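Signal Through Brick

The Rácz building in Drultville was put up as a shoe warehouse and converted to apartments in 1981. Its interior walls are solid brick, two courses thick on the lower floors. When the owners' association replaced the building's aging network last May, those walls set most of the terms.

Lama Hamdan, a network engineer with the contractor Fikstead, began with a survey. Her team took 1387 signal readings across 18 apartments, at desk height and with doors closed. On the 5 GHz band, one brick wall cost between 8 and 15 decibels. Two walls in a row were usually enough to drop a video call. The 2.4 GHz band carried farther but was crowded, with neighboring networks stacked on the same three usable channels.
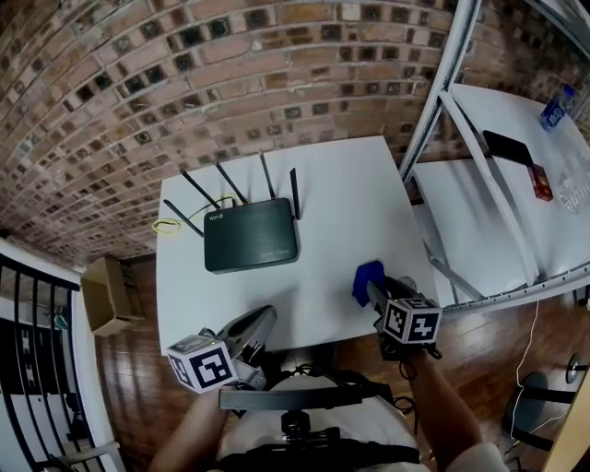 Raising transmit power does little in such a building. A router can be made louder, but the phone answering it has a small battery and a weak radio, and the link fails in the return direction. Hamdan's plan called for more access points at lower power, each wired back to a switch in the basement. Channel width was held to 40 MHz so that adjacent units could be kept apart.

The cabling took longer than the radio work. Drilling brick of that age produces loose mortar, and several runs were moved to an unused dumbwaiter shaft. The longest came to 200 feet, well within the limit for copper Ethernet.

Sihan Tang, who rents on the third floor and edits audio at home, had been using a mesh kit bought from Huvia. Each wireless hop in the kit shared airtime with the one before it, and her upload rate at the far end of the apartment fell to a quarter of the rate at the modem. A wired access point in the hallway brought most of it back.

Two ground-floor units remain below target. Both have a chimney breast between the hallway and the bedroom, and Hamdan expects to add a second access point in each.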